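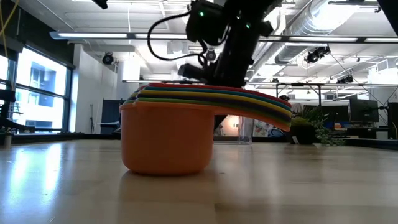 Workshop notebook, January, measuring set job

Started 9:15. Carrying on with the nesting cups for the Clovemia kitchen kit. Beathag wants a yes or no on whether this set can go in the kit as it stands or whether we ask for a change to the handles. I have the long table by the window until lunch, then Leonidas needs it for glue-ups.

What matters for the kit is how the set behaves when it is put away. The volumes were signed off before the break and I'm not going back over them. People will take the cups out one at a time, use two, rinse them, and put them back in whatever order their hand finds them. If the set only sits right in one order, and it takes thought to get there, the cups will end up scattered in the drawer.

Nest order, smallest at the top: red, teal, yellow, purple, green, orange. Orange is the big one and everything else goes in it. With the full set together the handles lie over each other and droop at the ends. They clear the table. I like that, you can get a finger under them to pick up the whole stack.

Things I noticed working through it this morning:

Pulling the top cup out is easy if you push sideways on the handle first. Pulling straight up brings the next one with it about half the time. Evangelia says her set at home does the same and she just shakes it. Fine at home, not so fine over a bowl of flour.

Yellow is the fussy one. It goes into purple with a slight catch near the rim and wants a small turn before it drops. I tried the second sample set from the Durkholm box and it catches in the same spot, so it is the mold and not one bad cup. Note for Nektarios: ask them about the inside edge on purple before anyone touches yellow.

Green into orange is loose. It rattles if you carry the stack by the handle. Not a fault as such but it sounds cheap. A snap or a small bump on the handle would hold it. Antigoni thinks a rubber band molded in the same orange would do the job and would cost less than new tooling. I am against the band, it will be lost within a week. Left open.

Marks on the handles: the size numbers are hard to read in the low light in here at this time of day. Raised, same color as the cup. Asked three people to find the third-cup without being told the color and all of them tilted it toward the window first. Would be better with ink in the numbers. Clovemia said no to ink once already, on cost. I will put it in the report again anyway.

10:40. Break. Moved the glue clamps off the shelf so Leonidas can find them. 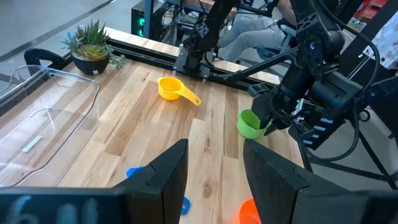 Storage is the other half of this, and I spent the rest of the morning on it. The kit as drawn has the cups going into a tray with a molded pocket, one pocket for the whole stack. My worry is that nobody is going to stack them every time. With the set spread over the table the single cups take up a lot more room than you expect, mostly because of the handles. A yellow cup lying on its side, with that long flat handle stuck out behind it, needs more width than the nested stack needs for the bowl. The pocket in the drawing will not take even two of them loose. The clear bin would, and you can see what's in it from the side, which the tray does not give you.

So two ways to go. Either keep the pocket and accept that it only works for people who nest, or drop the pocket and make the space a plain open box. I lean to the open box. It is also easier to wash. Flour and sugar get into the corners of a molded pocket and stay there. I had to use a toothpick on the old Harkonwood tray and still didn't get it all.

Nesting from loose, for the record: I go orange first, then green, and work down in size. Starting from the small end is slower, you have to lift what you have already put together every time. That might be worth a line on the card in the kit. One line, no diagram. The last diagram took up half the card and we had mail about it.

Drop check: 5 drops of the nested stack from counter height onto the mat, and 5 of the orange cup by itself. No cracks. Small scuff on the rim of the orange after the second drop. In the stack drops red came out every time and went under the bench, purple came out once.

Card stock: Alexiou quoted on 1000 cards, delivery in 30 days. That is too late if the handles change and the card changes with them. Asked Beathag to hold the order until Durkholm answers.

To do:
Nektarios to write to Durkholm about the purple rim
Antigoni to mock up the bump on the green handle, tape is fine
Me: cut an open box in gray board to the kit's inside size and try it with the cups loose
Evangelia to take one set home and use it properly, including the dishwasher
Someone please return the good calipers, they are not in the drawer

12:20. Cups rinsed, dried and back in the box with the samples. Table wiped down for Leonidas. The gray board is under the stairs, only two full sheets left.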